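In praise of the little bin on the table

by Ataahua Tamihana

I have had the same argument with my family for years, and I'm going to have it with you now, so put the kettle on. I believe every home should have a small bin that lives up on the table or the bench, in plain view, as well as the big one hiding under the sink.

My mother would be horrified. Rubbish, in her house at Prirkley, was something you carried away from where people ate, and she'd walk the length of the kitchen with a single tea bag held out in front of her like a lit match. I loved her dearly, but I grew up in that house and I remember the windowsills. They were lined with empty bottles and bits of string and the tops off things, all waiting for somebody to make the trip.

When I moved into the flat at Tipoki I bought a little cream bin with a lid, mostly for the colour, and put it beside the fruit bowl. Within a week the bench was clear. It's an arm's length away, you see, and I am a person who will do nearly anything if it's an arm's length away (my neighbours at Enlow are the same, and they have stairs).

I do have opinions about the details. A lid that's hinged at the back is worth paying for, as a loose one ends up on the floor or in the sink. Use a liner that's a bit too big and let it flop over the rim, even if it looks scruffy. And please empty it every night! A small bin fills quickly, and one good-sized bottle can take up most of the room, which I consider a fair nudge to rinse it and walk it out to the recycling if your council takes that sort.

People write to tell me it's unhygienic, and one reader sent over 700 words on fruit flies. I read every one of them. I still think a closed lid beats a sticky bottle left standing by the toaster until April, and I'll happily keep wiping my table down after tea.

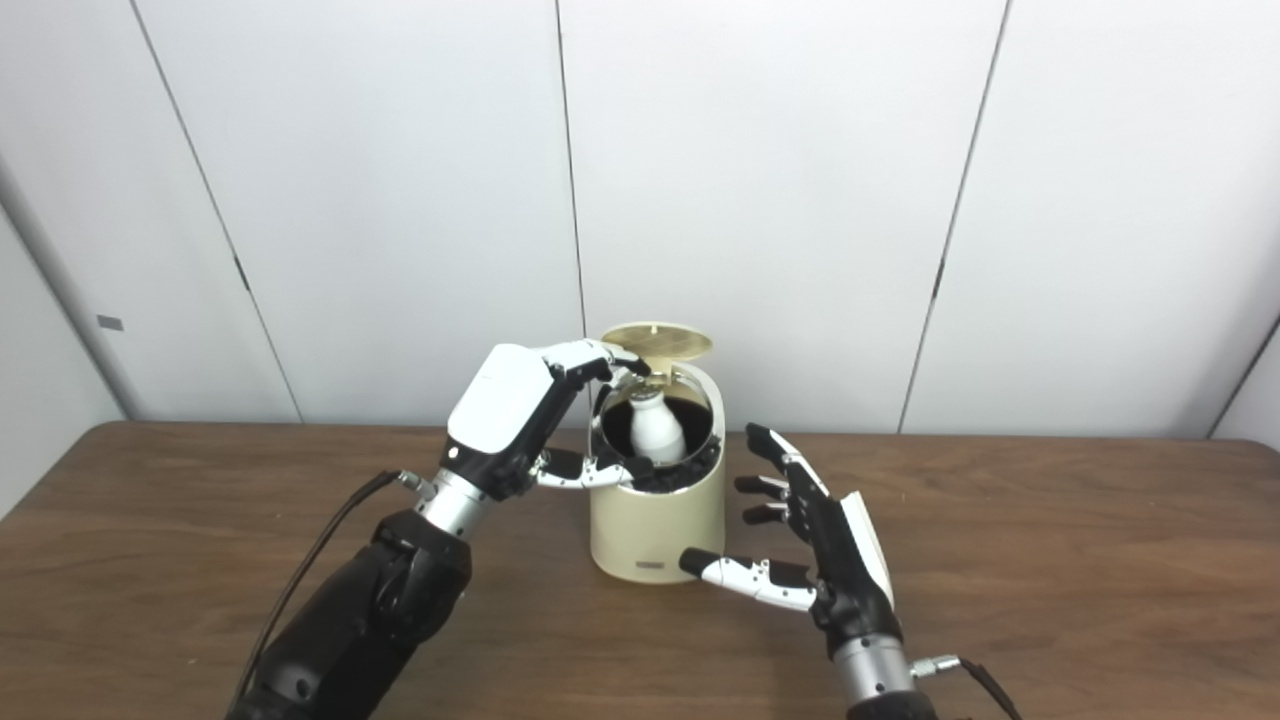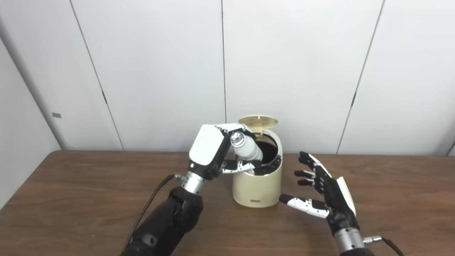 A cream bin on a brown table, lid up and lined in black, with a white bottle at its mouth in both photos.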